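Student Projects / Materials and Design / Term Reports

Sorting and Storing Building Blocks in a Shared Bin

Project report, submitted 2026-10-18

Background

The play workshop at Claston keeps its building blocks in deep plastic crates. At the end of a session everything goes back into the crates in one heap, and the next group has to dig for what it needs. Our project was to compare ways of storing a small set of blocks so that a person can find a given color and length quickly. We started in June with a survey of the crates and moved on to a divided bin for the fall term.

We looked at two questions. Does a divider help when all the blocks end up on the same side of it? And does it matter how the blocks lie when they are put away?

Materials

The blocks are part of a larger teaching set from Gralness. We limited ourselves to red and green so that color would be easy to judge in poor light. The crates at Claston are 60 cm long. Each block got a pencil mark on one end for our notes — the marks rubbed off quickly and we stopped relying on them.

For the divided layout we used a gray open bin with a sloping wall between the rear compartment and the deeper front section.

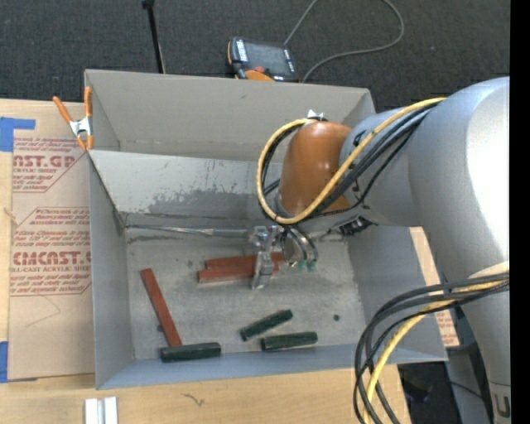
3 min read

With three red and three green blocks on the floor of the front section, every block can be picked out by color. The long red one lies at an angle on the left, away from the other two reds, which are side by side near the center. The green ones are all toward the front. The sloping wall is scuffed and has a darker worn patch on its lower half, so we would not choose this surface for a bin that has to look new.

Procedure

Each layout was tested with a written request, such as "one long red" or "any two green." The person had to take out the right blocks and lay them on the table. We ran 50 requests with the crate and 50 with the bin, 100 in total. Blocks were tipped in again after each request and not straightened.

Results

Requests for one block by color went well in both layouts. The difference showed up with length. In the crate, blocks stood on end or leaned on each other, and people often pulled out a short one first. In the bin they mostly lay flat, and length could be judged before reaching in.

The rear compartment was hardly used. People tipped the blocks into the front section even when asked to keep the colors apart — it is larger and nearer. A divider alone does not sort anything.

Problems

Our timing sheet from the first round had two columns swapped, and we had to repeat that round. We also planned a test with the wooden trays from Trundow, but they came too late. The Voß handbook we used for the layout terms calls both parts of a divided bin "cells." We have kept "compartment" and "section" here.

Next steps

We want to repeat the requests with more colors and with a label on each side of the divider.

Filed under: storage, classroom materials, term projects
4 shares · 2 comments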